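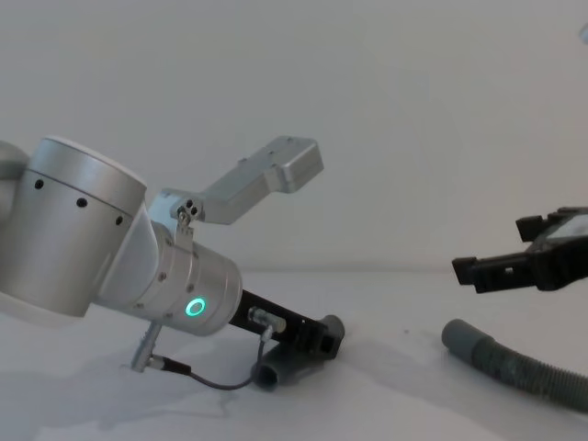 双腕セルの日常保守と復旧手順
発表者用ノート(2019年8月、Didville会場)

スライド1 表題
持ち時間は質疑を除いて短い。自己紹介は省略し、すぐにスライド2へ進む。
対象はFlimicoのホース接続セル。設計の話ではなく保守担当の話であることを最初に言う。
配布資料には点検表のみ入っている。図面は入っていない。

スライド2 セルの構成
アームは2本、向かい合わせに配置。間に白い平らな作業台がある。背面も白い壁。
左アームは銀色の円筒形の関節が連なる構造。手首の先に黒いグリッパが付く。
右アーム側も黒い平行グリッパ。指は2本。
左グリッパが濃い灰色の短い樹脂チューブを保持し、右グリッパは台上の蛇腹ホースの開口端のやや上に、指を開いた状態で位置している。
この姿勢を社内では「対向待機」と呼んでいる。以後の説明はすべてこの姿勢を起点にする。
制御側の構成はCandportの標準構成。ここは深入りしない。質問が出たら最後にまとめて答える。

スライド3 対向待機を点検姿勢にした理由
以前は原点姿勢で点検していた。原点ではアームが畳まれ、手首下側のコネクタが目視できない。
対向待機ではコネクタ、ケーブル、ブラケットの三か所が作業者の正面から見える。
欠点もある。チューブの下端と台の隙間がほとんどない。接触しているかどうかは見ただけでは判断しにくい。隙間ゲージを使う。
点検中は必ず非常停止を押し、施錠する。ここは声に出して読む。
緑のリング灯は点検の可否を示すものとして扱わない。当セルの規則では、緑でも施錠前に手を入れることは禁止。

スライド4 ケーブル
左グリッパ上面の銀色の円筒コネクタから黒い細いケーブルが出て、アームの下で緩く弧を描き、手首下側の二つ目のコネクタに入る。
保守上の問題の大半はこのケーブルに集中する。
症状は、グリッパの開閉指令に対する応答の断続。位置誤差のアラームは出ない。したがってアーム側の履歴だけを見ても原因に届かない。
切り分けの順序。
まずグリッパ側のコネクタを手で軽く揺すり、通信エラーの計数が増えるかを見る。これは施錠後、グリッパ通信用の補助電源のみを残した状態で行う。
次に手首側。こちらは下向きに挿さっているため、ケーブルの自重が常に抜け方向にかかる。締付けリングの緩みを確認する。
両方とも異常がなければ、ケーブルを予備品と交換し、外した側を机上で導通試験する。セルに付けたままの導通試験はしない。
たるみ量について。短くすると手首を回したときに引かれる。長くすると台を擦る。結束バンドで束ねる案は一度試してやめた。束ねた位置で被覆が折れる。
現在は、手首を両側の動作限界まで回して張らず、台にも触れない長さとしている。数値では管理していない。実機で確認する。
(時間があれば、折れた被覆の現物を回覧する。)

スライド5 手首のブラケット
手首付近に銀色のアルミのブラケットがある。クランプ板から立ち上がり、L字に斜め上へ伸びて、先端が角形のブロックになっている。
根元の板はねじで固定。点検面から見えるねじ頭は三つ。
確認項目は合マークのずれのみ。増し締めを定期作業に入れないこと。
増し締めを繰り返した期間に、クランプ板が手首の周方向へわずかに回った。ねじは締まっていたので、見つけるのに時間がかかった。
以後、合マークがずれていた場合は一度全部緩め、位置決め治具を当ててから締め直す。締める順序は治具の側面に刻印してある。
ブラケットを動かした場合は、先端ブロックの位置を教示し直すまで自動運転に戻さない。手首の反対側への干渉も低速で一度確認する。

スライド6 グリッパの指
右グリッパの下側の指は、上側より長く左へ伸び、先端が四角い黒いパッドになっている。先端近くに小さな四角い開口がある。
パッドの摩耗は、開口の縁の角で判定する。縁の角が丸くなったら交換。面の艶では判定しない。艶は交換直後でも個体差が大きい。
交換時は固定ねじを仮締めし、指を一度全閉にしてから本締めする。先に本締めすると指先の合わせがずれる。
左グリッパも同じ要領で扱うが、把持対象が短いため、ずれの影響が姿勢に出る。チューブはグリッパの向きに対してほぼ直角に保持する。
318回目の把持試験で角度の逸脱が初めて規格を外れた。原因は指ではなく、把持面に付いた離型剤だった。
それ以来、指の交換を判断する前に必ず清拭する。布は毛羽の出ないもの。溶剤はパッドの材質表を確認してから選ぶ。

スライド7 作業台
白い天板には薄い灰色の跡や擦れがある。
跡そのものは不良として扱わない。見るのは位置の変化。新しい跡が左アームの下から外側へ延びていれば、チューブかケーブルが台に触れている可能性がある。
点検のたびに天板を同じ角度の照明で記録する。照明は柔らかいものを使う。強い光では反射で跡が飛ぶ。
アームの影と擦れを混同しやすい。記録前に低速で退避させ、影を外してから撮る。
天板の全面清掃は月例。部分清掃は禁止。部分的に拭くと前回との比較ができなくなる。

スライド8 蛇腹ホースの置き方
ホースは蛇腹側が右手前へ緩く曲がり、滑らかな開口端が左を向く。
置き直しのとき、曲がりの癖に逆らってまっすぐにしない。戻る力で開口端が転がり、把持点が外れる。
開口端の高さは天板で決まる。天板の水平を変えたら把持高さも再確認。
同じロットでも癖の強さは揃わない。受入時に癖を測る案は、作業時間の都合で採用していない。

スライド9 停止からの復旧
チューブ把持中に停止した場合の手順。図なし。読み上げる。
一、施錠。
二、左グリッパの保持状態を確認。手でチューブを引き抜かない。
三、右アームを先に手動低速で後退。指は開いたまま動かす。
四、左アームを上方へ退避。台との隙間が小さいので、最初の動作に水平成分を入れない。
五、退避後にグリッパを開き、チューブを受ける。
六、ケーブルの弧が元の形に戻っているかを目視。
七、対向待機に復帰し、隙間ゲージで確認。
三と四を逆にしてはならない。過去に逆順で操作し、チューブ端と右の指が接触した例が2件ある。
手動操作は一人。もう一人は非常停止に手を置く。低速手動でも省略しない。

スライド10 点検周期
毎直:ケーブルの弧、リング灯の表示、天板の跡。
毎週:コネクタの締付けリング、ブラケットの合マーク。
毎月:パッド、天板の全面清掃、隙間の再測定。
所要時間は毎直分で4分弱。当初の見積りより短い。姿勢を対向待機に統一した効果が大きい。
記録様式はTsao方式の一枚票。異常なしの欄も空白にせず記入する。

スライド11 残件
手首側コネクタの向き。横向きにすれば抜け方向の荷重は減るが、ブラケットとの距離が足りない。5月に試作した曲がりアダプタは、手首の回転範囲が狭くなるため不採用。
予備ケーブルの保管。巻き癖がつくと装着後の弧が安定しない。吊り下げ保管に変更中。
隙間確認の自動化。力覚で台との接触を検出する案を評価している。結果はまだ示せない。

質疑用メモ
把持力の設定値を聞かれたら、品種ごとに異なるとだけ答える。
交換部品の型番は点検表の裏面にある。
配線図の提供依頼はCandportの窓口へ回す。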